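In praise of one big bin

I've gone off drawer dividers. There, said it. For years I was the sort of person who'd spend a whole Saturday slotting bits of bamboo into a kitchen drawer and feeling terribly pleased with myself, and by the following weekend there'd be a lemon in with the batteries again.

What changed my mind was moving to Ulness, into a kitchen about as wide as a bus aisle. I had 60 centimetres of worktop beside the cooker and nowhere at all for fruit and veg. The shop in Maston wanted 120 pounds for a set of stacking crates (each with its own little chalkboard sign, if you please) and I very nearly paid it. Then I thought, who am I writing the signs for? I know what an onion looks like!

So now I have one big open metal bin and everything lands in it. Shopping comes in, bag gets tipped, done. It's scruffy and it clangs, and my sister-in-law thinks it looks like something from a garage, but I can see the lot at a glance, and I've stopped finding furry courgettes at the back of a crate I'd forgotten I owned.

My one concession is a small tub standing inside it. Small things do need a home, I'll give the divider people that. Garlic, a knob of ginger, the last two chillies, they all vanish under a squash if you let them. One tub, though. The minute you have three you're sorting again, and sorting is the job I was trying to get out of.

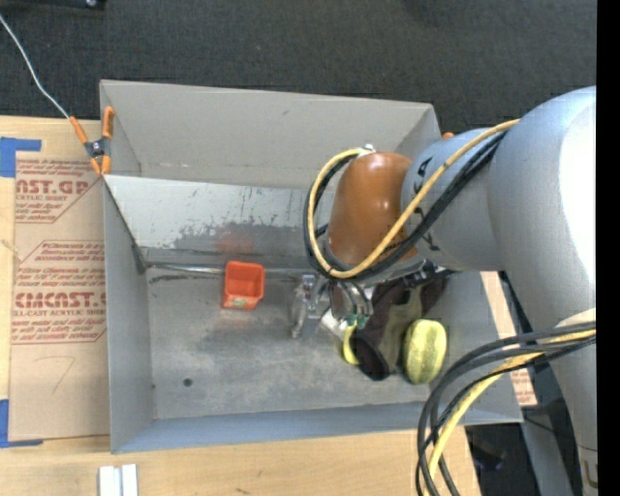
Doesn't the soft fruit get bruised with everything in together?

It can do, so put the heavy things in first and keep them to one side, then lay bananas and anything squashy on top. Peaches and berries I leave out of it altogether and eat within a day or two, which is no great hardship.

I do still like a tidy cupboard, mind. My tins face forwards and my tea towels are folded in thirds. But fruit and veg come and go so quickly that giving each one its own address seems daft to me, and I'd sooner spend the time cooking the squash.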